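Rordale Parts Library - how we're travelling
Report to the Zeleke small grants program, second quarter

Hello again from the back half of the old Preltlow shop! Last time I wrote to you we had shelving and good intentions and not much else, so it's nice to have a proper story to tell. The short version is that the small parts library is open on Monday nights, people are using it, and we're still inside the budget (just).

You'll remember the idea. People around Rordale bring in the odds and ends from dead board games, toys, sewing boxes and kitchen drawers, we sort them, and anybody who's missing a counter or a button or a stray lid can come in and have a rummage. We've had 28 households through since the doors opened, which is well ahead of what I put on the application. A few came once and never again, fair enough, but most have been back, usually with another ice cream tub of bits under one arm.

Sorting is the slow part. I had it down in the plan as a job for the first month and then finished with, and that was a silly thing to write. It never finishes. Every tub has something in it I can't place, and I've spent whole evenings on what might be a game token or might be the end off a curtain cord. We now have a "no idea" tray and a rule that things stay in it for six weeks before they go to the art table at the school. That's cleared the backlog nicely.

Money next. The big spend this quarter was storage, bought from Urkitz in two lots. The first lot was open trays, and I'll own up that I got those wrong - they're fine on a shelf, but the minute you carry one across the room everything slides into everything else. The second lot is lidded boxes and they're so much better. I'd like to shift what's left in the signage line over to buy six more, if you're happy with that. The hand-painted sign out the front is doing the job and people seem to like it.
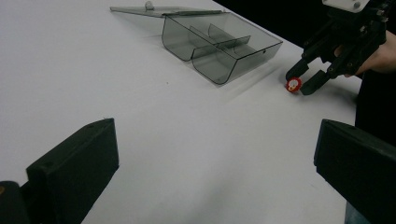
Boxes are what I'd most like to talk you into, so bear with me for a paragraph! The colour of them matters more than I expected. When people are hunting for one tiny thing they want to see in without opening every lid on the shelf, and smoky grey see-through plastic still lets you do that. Having dividers inside helps too, with one long one down the length and a shorter one across, so you can keep a few sorts of bits apart in the same box. Small round pieces like the red and white one on the table are just what I want to give a compartment of their own, as they're the first to roll off and the last to be found.

Still to do before the next report: labels (I keep changing my mind about words or drawings), a better lamp over the sorting table, and a second open session, probably a Saturday morning for the families who can't do evenings. I've also promised to write up our sorting headings so the Preltlow school can borrow them.

Please let me know about the signage money when you get a chance, and do come in for a rummage if you're ever out this way.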